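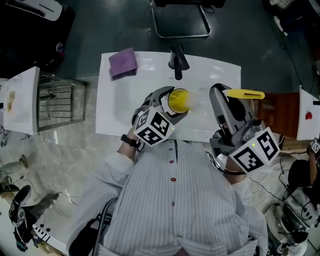 Figure 1. Hand-held grippers with marker cubes in use over a sink basin. The left gripper holds a yellow cup on its side.

Unit 3: Faults in Demonstration Recording
Case study: the Sement washing-up task

Purpose of this unit

Students have so far studied faults that stop a machine: a tripped breaker, a stalled joint, a lost network connection. This unit concerns a fault that stopped nothing. Recording continued, the operators completed their tasks, and every file passed the automatic check at the end of the session. The error was found when the recordings were replayed on an arm.

The case is taken from the Sement project, carried out in the Milura teaching laboratory. The account below follows the incident report prepared by Marthinus Sibiya, who supervised the sessions, and the later review by Amanuel Adugna. Students should read both documents before the seminar.

Background

In the Sement project, an operator holds one gripper in each hand and performs a household task at normal speed. Each gripper carries a cube printed with square coded patterns. External cameras read the patterns, and software computes the position and orientation of the cube. A fixed offset, measured during calibration, converts the position of the cube into the position of the fingertips. The opening of the fingers is recorded separately and joined to the position data by time stamp.

Two points follow from this arrangement. First, the cameras do not measure the fingertips. They measure the cube, and everything forward of the cube is assumed. Second, the assumption holds only while the cube remains rigidly fixed in the place where it was calibrated.

The task recorded in this series consisted of lifting a cup, turning it over the basin, and setting it down on the rim. It was chosen for its simplicity and for the small clearance between the cup and the rim.

What went wrong

The series comprised 600 recordings. During the first replay on the Zawadzka arm, which was running at reduced speed, the arm lowered an empty cup onto the basin rim and continued downward. The force limit stopped the motion. The cup cracked and the finger pad was torn from its backing. No person was inside the guarded area and there were no injuries.

The replay was repeated with a foam block in place of the cup. The fingertips again arrived below the recorded height. A second recording, made earlier in the same series, replayed correctly.

Inspection of the right gripper showed that one of the two screws holding the cube bracket had worked loose. The bracket could be rocked by hand. When pushed to the end of its travel it stayed there, and the cube appeared to be properly seated. The angle of the tilt was small, but the fingertips lie well forward of the cube, and a small error in angle becomes a large error in position at that distance.

Why the fault was not detected

The automatic check tested three things: that the cube was visible, that the time stamps were in order, and that no position jumped by more than a set amount between two frames. A tilted cube satisfies all of these. It is clearly visible, it is tracked smoothly, and its reported position is correct. Only the fixed offset was wrong, and no part of the check examined it.

The laboratory procedure required calibration at the start of each series. It did not require a check at the end, or after a gripper had been put down. The session log shows that the right gripper was set on the floor several times while cables were rearranged. The review did not establish that this caused the screw to loosen, and students should avoid stating it as a finding.

The operators reported nothing unusual. This is to be expected. A person holding a gripper guides the fingers by eye and has no need of the cube – the task feels the same whether the bracket is tight or not.

Extent of the damage to the data

The loose bracket could not be dated exactly. By comparing fingertip height at the moment of release with the known height of the rim, the review found that recordings up to number 1420 in the laboratory index were consistent, and that those after it showed a steady error. All later recordings in the series were withdrawn. An attempt to correct them by applying a new offset was abandoned, as the tilt was found to vary within single recordings.

Corrective measures

The following measures were adopted in May and remain in force in the Milura laboratory.

The bracket is now held by two screws and a locating pin. Screws are marked with a line of paint across the head and the bracket, so that any rotation can be seen.

Before and after every block of recordings, the operator touches the closed fingertips to a fixed reference point. The block is rejected if the two readings differ by more than the permitted value.

A gripper that has been dropped, knocked or set down outside its stand is checked at the reference point before it is used again.

The first replay of any new series is carried out with foam objects, at reduced speed, with the guard closed. This applies also to a series that has passed every software check.

Cables are routed away from the operator's feet before recording begins. This measure was added by the review on general safety grounds – it is not connected with the bracket fault.

Preparation for the seminar

Read Sections 2 and 4 of the incident report and the whole of the review. Prepare a one-page fault tree with the cracked cup as the top event. Distinguish clearly between causes supported by evidence and causes that are only plausible.

Calculate the fingertip error produced by a given bracket tilt, using the dimensions in the Rernia gripper drawing. State whether a smoothness check of any kind could have revealed it, and give your reasoning.

Written work is due Tue 22 October, at the start of the seminar. Late submissions should be addressed to the course office.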